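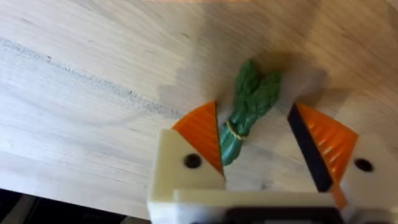
Dasska is our wooden work table for the home, the small workshop and the classroom. We sell it as a complete table or as a top only, if you already have legs which you like. The top is light in colour, between pale blond and beige, with a fine and straight grain, and the surface is smooth with only a little shine. A long greyish streak like the one running across the wood here is a matter of colour and you should know about it before you order. Such streaks can come in any top of this kind. Some customers ask us for a top with as much grey as possible, others want none, and we try to satisfy both, but we can promise it only when you choose your own top from our stock.

Ganero work tables
Home > Tables > Work tables > Dasska

Product details

Name: Dasska
Type: work table, four legs
Top: wood, light, matte oil finish
Length: 200 cm
Legs: sold with the table or separately
Delivery: flat, in 2 parcels
Delivery time: 10 working days
Assembly: by the customer
Suitable for: indoor use only

What the table is good for

We made Dasska for people who do many different things at the same place. In the morning you may repair a toaster on it, in the afternoon the children do their painting, and in the evening there is supper. A pale top is practical for small work. Dark screws, springs and pencil leads are easy to find again on it, and the light from a lamp is spread softly and does not shine back into your eyes.

The top is not a butcher's block. Please do not cut on it directly, and do not use it as a base for sawing or for hammering on metal. For such work put a board under. Small hand tools and light electric tools can lie on it without a cloth, but do not drag them. Lift them, also when they are light. The tip of a screwdriver bit makes a thin line in the oil very quickly, and on pale wood a thin line is visible when the sun comes from the side.

About the colour

Wood becomes warmer in colour with time. A new Dasska which stands near a window will be a bit more yellow by its second summer. If something stays on the same place for months, a paler shape will remain under it after you take it away. It mostly disappears when the place gets the same light as the rest. Move your things a little during the first months and you will have no trouble.

About the grey streaks we receive many questions. There are different sorts and they should be treated differently:

Grey in the wood itself. It follows the grain or crosses it, it feels the same under the finger as the wood next to it, and it stays after cleaning. Leave it. If you sand it you will only make a hollow and the grey will still be there.

Grey on the surface. It comes from metal, from pencil or from dirty water which was left to dry. It can often be made weaker with a damp cloth and a drop of mild soap. Wipe along the grain, then dry the whole top, also the parts which you did not wipe.

Dark spots with a blue tone. This is usually from iron and water together, for example a wet tin. Soap does not help much. Write to us and we will tell you what to buy.

If you cannot decide which sort you have, please do the soap first and wait until the next day. A damp top always looks darker and it is easy to be mistaken.
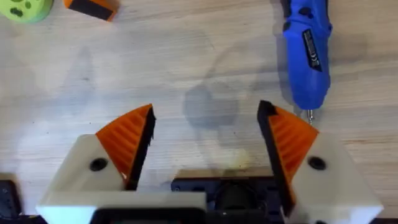 This page was last changed on: 9th July

Changed: section on fixing the legs, section on oil.

Fixing the legs

You need a cordless screwdriver of the ordinary small size. The blue one on the table top here is of the right kind, with a short bit. A big drill is too strong for this job and can turn the screws through the thread. Bits are not included in the parcel.

Put the top on the floor with the good side down, on a blanket or on the cardboard from the packing. Check that there is no staple left in the cardboard. Place the first leg over its holes and start all its screws by hand, only a few turns. Then tighten them with the screwdriver on the lowest setting, a little on each one, and go back to the first. Do the same with the other legs. When you turn the table over, be two persons. The top is heavy in the middle and it must not be lifted by one leg.

After some weeks tighten the screws one more time. Wood moves with the seasons, and a table which was steady in May can be slightly loose when the heating is on. It is normal and it is not a fault of the table.

If you bought the top only: the holes for our own legs are already made. For other legs you must drill new ones. Measure the thickness of your top first and put a piece of tape on the drill as a depth mark. We do not take back a top in which new holes were drilled.

Oil and care

The top leaves us oiled with Fragkou clear oil, matte. The same oil is sold on our accessories page in a small tin, enough for the whole top and some left over. For a darker finish there is Fumier, a brown oil from the same range. Please try it first on the underside. On pale wood it makes the grain much stronger than many people expect, and where there is a grey streak it can turn almost black.

Oil once a year, or when drops of water no longer stay round on the surface. Use a thin layer, wait 2 hours, and wipe off everything which the wood did not take. The table can be used gently the next day. Spread the used cloths flat outdoors to dry, or keep them in water - an oily cloth in a ball can begin to burn by itself.

For daily cleaning a damp cloth is enough. Do not use steam, spirit, or the green side of a kitchen sponge.

Choosing your top in person

You are welcome to come and look at the tops we have in stock. They stand upright in the rack, and we take out the ones which interest you and lay them on trestles near the door, in daylight. Please write before you come, then somebody is free to help with the lifting. When you have chosen, we write your name on the underside in pencil and keep the top for you until it is paid.

Questions about stock, colour and spare screws: Orvokki Juntunen, through the contact form. Please include your order number if you have one, and for questions about spots or streaks a photo taken in daylight.

See also: Dasska legs, Dasska bench, Fragkou clear oil, Fumier brown oil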